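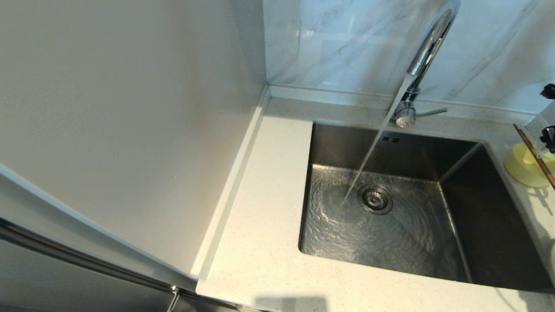
Section 4: Fitting and flushing your Udano under-bench water filter

Welcome to the part of the guide where you get to lie on the kitchen floor for a while. Fitting the Udano is well within reach of anyone who has changed a tap washer, and most people are finished before the kettle has gone cold a second time. Please read the whole section through once before you pick up a spanner, as a couple of the later steps are easier if you have planned for them.

Before you start

Clear everything out of the cupboard and lay an old towel along the base. You will need an adjustable spanner, a bucket, a torch, a pencil and the roll of thread tape from the accessories bag. The filter head needs 51 mm of clear space beneath it so that the cartridge can be dropped down and changed later on – check this with a tape measure, including any shelf or bin rail that might get in the way.

CAUTION: The Udano is for the cold supply only. Hot water will soften the cartridge housing and is not covered by the warranty.

Mounting the filter head

1. Turn off the cold water at the stop valve in the cupboard. If yours is stiff (and plenty of them are), use the main valve outside and let the household know first.

2. Open the kitchen tap on cold and leave it open until it stops running.

3. Hold the bracket against the side wall of the cupboard and mark the two screw holes in pencil. The arrow on the head must follow the direction of flow, towards the tap.

4. Fix the bracket with the screws supplied. Tinham brackets from our older kits will also fit, though you will need the longer screws.

5. Put the bucket under the cold hose and undo it from the valve. A cupful or so of water will come out.

6. Wrap the valve thread with tape, connect the inlet hose, then connect the outlet hose to the tap tail. Finger tight and a further quarter turn is plenty.

7. Push the cartridge up into the head and turn it to the right until it clicks.

Note: If your tap tail is an older size, ask your plumbing shop for the Negussie adaptor, part number 2075. It is not included in the box.

Flushing a new cartridge

8. Turn the stop valve on slowly, a little at a time, and feel around each joint with a dry tissue. If the tissue comes away damp, turn off and tighten.

9. Open the kitchen tap on cold, to a thin steady stream, and let it run for 4 minutes. You may see grey or cloudy water at first. It is fine carbon dust and quite harmless, but don't drink it.

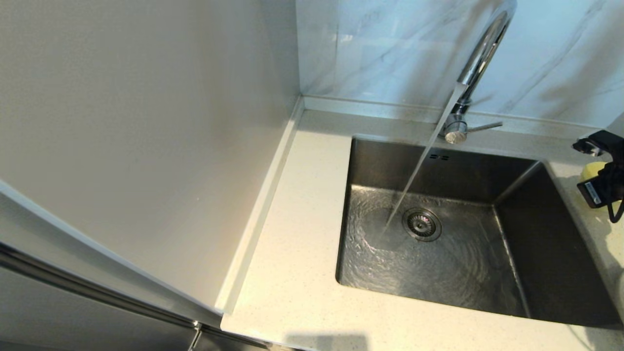
Figure 94. Kitchen tap running in a thin stream, strainer in the drain.

10. Close the tap, wait for the time it takes to wipe out the cupboard, then flush once more in the same way. The flushing water needn't go to waste – catch it in the bucket and give it to the garden.

11. Write the month on the sticker provided and put it on the cartridge. If you fitted yours in September, the next one is due the following September.

Note: Spluttering from the tap in the first few days is only trapped air. If it carries on past a fortnight, turn to the Prillunton valve check in Section 6.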